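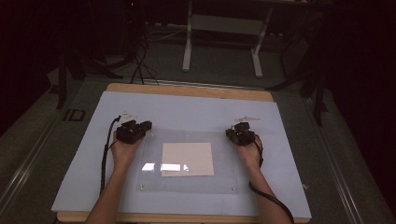
Fig. 1. The acrylic panel on the big blue-gray sheet, with a beige card lying on it.

Clear Panel, Small Card: A Layout Project
Khurram Qureshi, with Samina Yousafzai and Ilona Szalai
Adviser: Rania Zoubi
April 20, 2019

1. How we got to a flat panel

Our first plan was a box. We wanted a countertop display for paper samples, the kind of thing you'd see in a stationery store, and we called it Tomby because Ilona's little brother was in the room when we were picking names. Tomby version one had a lid, a hinge and a drawer, and it was a mess! The drawer stuck, the lid hid the samples, and when we showed it to Ms. Zoubi she asked what the samples were supposed to be doing in there. Good question. We went home and crossed out the drawer.

What was left after all that crossing out was one clear sheet with fasteners at the corners and a card on top. I was a little embarrassed by how plain it was (we'd spent most of the semester budget on hinges), but Samina liked it right away and I came around.

2. Materials

The panel is clear acrylic, a rectangle, bought as an offcut from Yuen, the plastics place near the bus station. They cut it for us while we waited and didn't charge for the second cut, so thank you to them. It still had the protective film on both sides when we got it, and I'd recommend leaving that film on until the very last minute. We peeled ours early and paid for it with scratches.

The cards are square and beige. Samina cut 30 of them from one pack of card stock, and we kept the ones with clean corners. We tried white first and it disappeared against everything. Beige is warm enough that your eye goes to it, even with the clear panel underneath and the pale sheet under that.

The big blue-gray sheet was already in the work room and takes up most of the wooden table. I didn't think the background would matter much, and I was wrong. On bare wood you see the grain straight through the acrylic and the card gets lost in it. On the pale sheet everything calms down.

3. Where does the card go?

This was the part we argued over. Ilona wanted the card dead center, I wanted it off to one side, and Samina wanted us to stop talking and try it. So we tried it. We set up three positions (center, slightly left, and way over by the corner) and asked two people from the other section, Ivars Pētersons being the one who wrote the most notes, to say which they'd want on a store counter.

Both of them picked slightly left. Ivars wrote that center "looks like a coaster somebody forgot" and that the corner one made him want to push it back. Ilona took it well.

I tried putting it slightly left on my own desk afterward with a sticky note and a cutting mat and I still like it better there, for what that's worth.

4. Glare

Okay, glare. Acrylic is shiny and the room lights are strong, and you can see the result in Fig. 1, where there's a bright white patch near the lower left edge of the card. On a counter that patch would be sitting right next to the thing you want people to read.

We tried turning the panel, which only moves the patch somewhere else. Tilting helped more, but then the card slides, and we didn't want to glue it down because the whole idea is that you can swap cards. Ms. Zoubi suggested matte acrylic. Yuen didn't have any in our thickness, so that's still an open item.

5. Fasteners

The fasteners at the corners are small and I'd keep them small. Our first set, from the Kalemov kit in the supply closet, had big domed heads and they pulled attention away from the card. Don't overtighten! We cracked a test piece that way, and the crack ran from the hole out to the edge in one go.

6. What we'd do next

Get matte acrylic and run the same comparison with more people. Try a darker card too, maybe a green one. Ilona also wants to see if a strip of felt underneath would hold the card at a slight tilt. She's planning to work on it in July if the room is open, and I said I'd help if I'm in town.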